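# Drallow steel bowl, after one winter of use

I bought this bowl in December, from the shop of Guthrie, where it stood on a low shelf beside the sieves. My old bowl was a plastic one from Rollix and it had taken the smell of onions so deeply that even my bread tasted of them. So I wanted steel. Mogens Ketilsson, who shared a kitchen with me before, recommended the Drallow, and I paid without comparing very much. It is sold in two sizes. I took the larger.

The first thing to say is that it is heavier than I expected. When you beat eggs in it with one hand, it stays where it is on a dry worktop. On a wet one it can turn slowly, and then you must put a cloth under it. I had the Teltton bowl of my sister for comparison, and hers is lighter and walks over the table when you whisk. Hers has also a thin edge which is not pleasant to hold when the bowl is full.

The rim of the Drallow is thick and dark, and this is for me the best part. You can hold it with cold fingers or with dough on your hands and it does not cut into the skin. You can also knock a spoon on it. I do this many times a day, I am afraid it is a habit, and the rim has not changed its shape. The only trouble is in the inner side, where the rim begins. Flour paste likes to sit there. If you don't wash the bowl soon, you will need a small brush, and a toothbrush is better than the brush they sell in the same shop.

I use it mostly for bread dough, for salad in summer quantities, and for washing lentils. For bread it is a good size, a dough of one kilo of flour can rise in it without reaching the cloth. For salad it is even better, because the wall is curved and the leaves come back to the middle when you turn them. For lentils I would prefer a little lip for pouring, and there is none. The water goes where it wants and some lentils go with it.

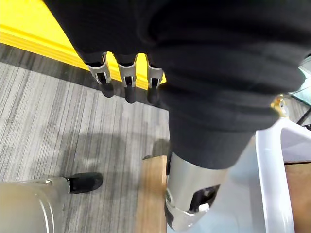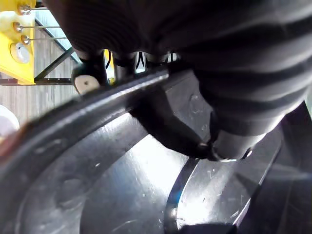
About the polish I must be more critical. The inside was like a mirror when I unpacked it, and the leaflet says that normal use will not harm it. I think normal use is understood differently by the people who wrote this leaflet. I have never used steel wool, only a soft sponge, and sometimes a metal spoon. Still, the inside is now as you see it in the second picture, with fine scratches all over, and small specks and scuff marks between them. It continues to shine strongly, and under a lamp you get a big white spot of light that can disturb you when you want to see if the egg whites are ready. I have got used to it. Ross Leckie, to whom I showed the bowl, says that every polished steel goes this way and that I should have bought a brushed one if I wanted peace.

The scratches are not deep. I can hardly feel them with the nail, and nothing sticks to them. Beetroot, turmeric and tomato have all been in the bowl and none left a colour. Vinegar dressing I once forgot overnight, and it left a dull ring. It went away with a paste of baking soda and some patience.

In the dishwasher I put it only twice. It takes the place of all the plates, so it is not practical, and both times it came out with white drops dried on the bottom. By hand it is washed in a minute. Dry it at once with a cloth if you care about the look.

It has also fallen down, one time, from the worktop to the tiles. The noise was terrible and my neighbour Senga Niven came to ask if I was well. There is a small flat place under the rim from this, and the bowl stands as straight as before.

What I miss is a lid. On the box there is a drawing of a bowl with a lid, and in small letters it says that the lid is sold separately. At Guthrie they did not have it and could not tell me when it will come. I use a plate, 20 cm wide is too small and falls in, so measure before you try.

Would I buy it again? Yes, for the weight and for the rim. If you are a person who is unhappy with marks on a shiny thing, look for another surface. I have given it four stars in the shop, and I would add half of one if they begin to put the lid in the box.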